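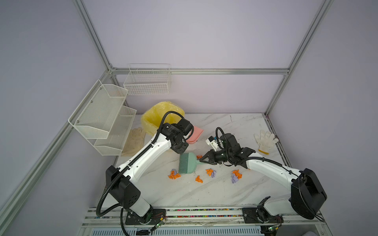
Join Us / Product Testing

Treltano needs people to try out our two-arm tabletop kit! We're a small team in Rirkstead, and the kit goes to its first customers after the spring. Before then we want 20 testers who will put both arms to work on ordinary chores like brushing paper scraps into a dustpan, and then tell us where the setup guide lost them.

You don't need to code. If you've put together a bookshelf and enjoyed it, we'd love to have you (teachers and retirees too, please). Each tester gets six sessions at our workshop, two hours apiece, plus $554 when the last one is done.

To sign up, write to Ye-ji Bang with a few lines on yourself and a chore you'd like to see the arms try. Sign-up closes January 4, 2020. Sun-ja Son runs the sessions and will write back to everyone.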